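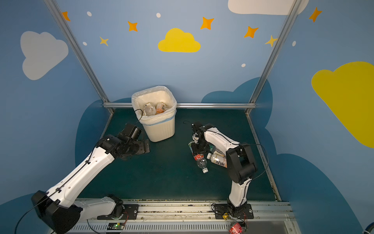 Every January I get the same email from a phone maker telling me my battery is old. It isn't, particularly. The phone is a Folen, bought a bit over two years ago, and it still gets me from breakfast to bedtime if I don't watch films on the train. But there is an offer attached, and the offer is that I can hand the thing back and get a newer one for a monthly sum that has been chosen very carefully to look like nothing much.

I have my doubts about trade-in schemes, and they get stronger each time I read the small print. The Folen one promises "up to" 40 per cent of what you first paid. Those two little words are doing a lot of work. To get the full amount the phone has to be under 12 months old, without a mark on the glass, and in the colour you'd expect someone to want second-hand. Who is trading in a spotless phone after less than a year? Someone, I suppose. I haven't met them.

I tried it for my own handset to be fair to them. The website gave me one price, which was decent. I then had 30 days to post the phone, and the quote could be changed once it had been "assessed". A friend of mine, Daranee Luangrath, went through with hers last year and saw the price cut in half over a scratch near the charging port that she swears wasn't there when she packed it. She could have asked for it back, at her own cost. She took the money, as most people would, and I think the people who wrote the terms know that perfectly well.

Fusell does it differently, and a few reviewers have been very kind about that. You go into a shop, a member of staff looks at the phone in front of you, and you get a figure there and then. Fine. The figure comes as credit towards another Fusell, though, so you're being given a discount and asked to feel as if you've sold something. Had they knocked the same amount off the shelf price we'd all have called it a sale and forgotten it by teatime.
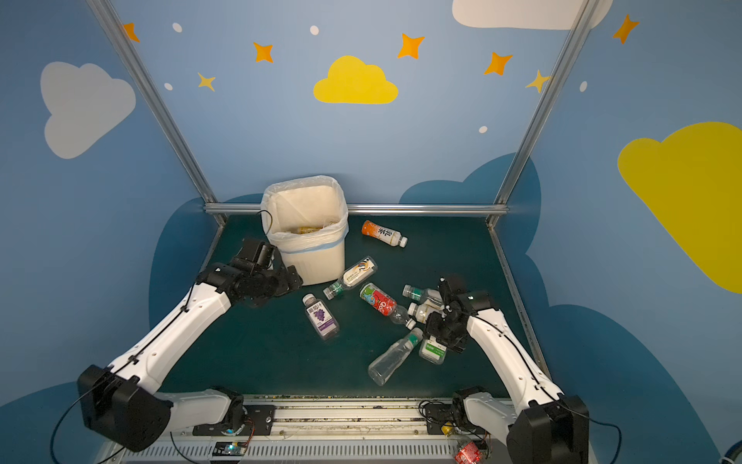
Then there's the green argument, which gets wheeled out whenever the money one looks thin. Your old handset will have a second life, we're told. Perhaps it will. I'd like to know where, and for how long, and what share of them are simply broken up. I wrote to both firms to ask and got back two very polite replies with no numbers in them. If the figures were good I'd expect to see them on the side of a bus.

What I would pay for is a new battery, fitted while I wait, at a price that doesn't make me wince. There's a repair stall near me called Sitthichai that will do it for less than three months of the Folen plan, and the phone comes back feeling quite lively. Folen's own service costs nearly twice that and takes a week by post. It's also rather hard to find on the website, several pages below the trade-in banner.

I dare say the schemes suit some people. If you always want the latest camera and you'd have upgraded anyway, take the credit and enjoy it. My phone is staying in my pocket for now, scratches included, and the email has gone in the bin with last year's.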